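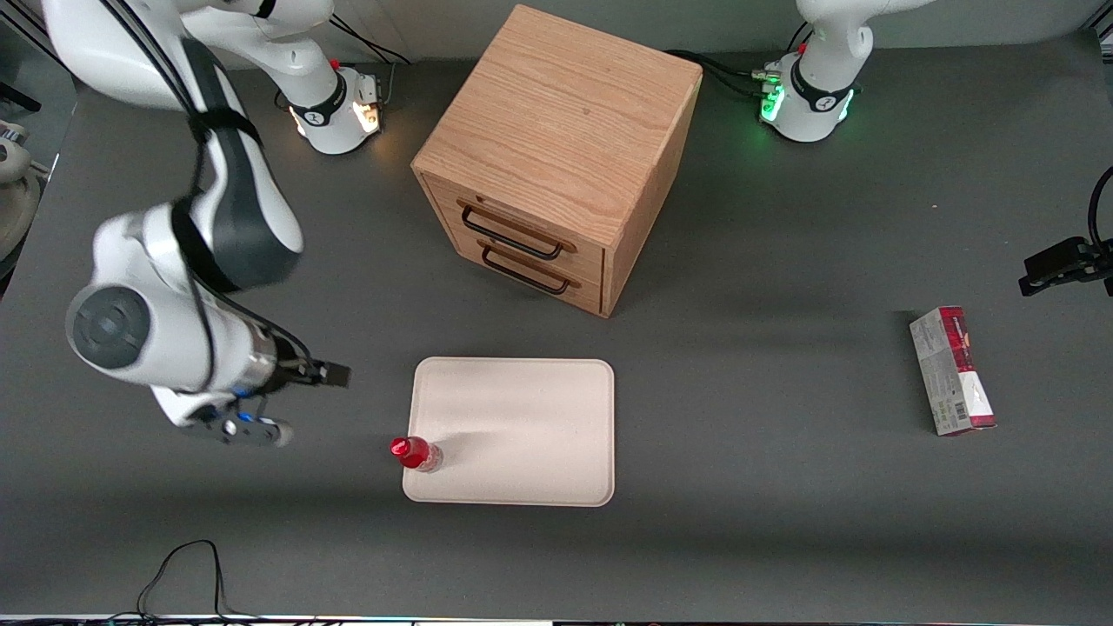 My aunt left me the cabinet, and to my cousin Rosalie Grabner she left whatever was inside it. The solicitor in Wamgate read this out twice, the second time more slowly, as though it might improve.

It was a small oak-coloured cube with two drawers and black loops to pull them by. It had stood on the sideboard in Trundville all my life. As children we were not allowed to touch it, so naturally we had both touched it, and found it locked, or stiff, or guarded by an aunt.

Rosalie drove over on the Sunday with a cake tin, for the contents. She is an optimist, but a practical one.

"You realise," she said, "that if it's empty I've inherited nothing."

"You've inherited the nothing in both drawers," I said. "I only got the wood."

She put the tin down and walked around the table. Neither of us reached for a handle. Once the drawers were open one of us would be ahead, and we had been level since 1988, when she won the egg race and I was sick on her shoes.

I made tea. We discussed what it could be. Rosalie favoured the opal brooch, which Aunt Berchtold claimed to have lost at the Ovley races and mourned loudly every Christmas. I thought letters. There had been a man called Desmond who fixed pianos, and came fairly often for someone visiting a house without one.

"If it's letters, I'll want to read them here," said Rosalie. "On your couch. With your biscuits."

"The couch wasn't in the will."

By four o'clock we had drawn up terms. If it was the brooch, she could keep it but I was to have it for weddings. If it was Desmond, we would take turns reading aloud, and I would do his voice. If it was money, we would behave beautifully for a week and then see.

She took the top drawer. I took the bottom, on her behalf.

Hers held a raffle ticket, green, number 3119. Mine held another, number 3559, and a note in my aunt's upright handwriting, folded around seven dollars in coins.

"Rosalie," it said. "I owed your mother this for the ham. The tickets did not win, I checked. Tell your cousin the cabinet is worth $174 and he is not to let the man in Wamgate tell him otherwise."

Rosalie counted the coins into the cake tin, where they made a tremendous noise.

"A hundred and seventy-four," she said.

"Apparently."

"I'll give you seven for it."

I said I'd think about it, and she ate the last of the biscuits while I did.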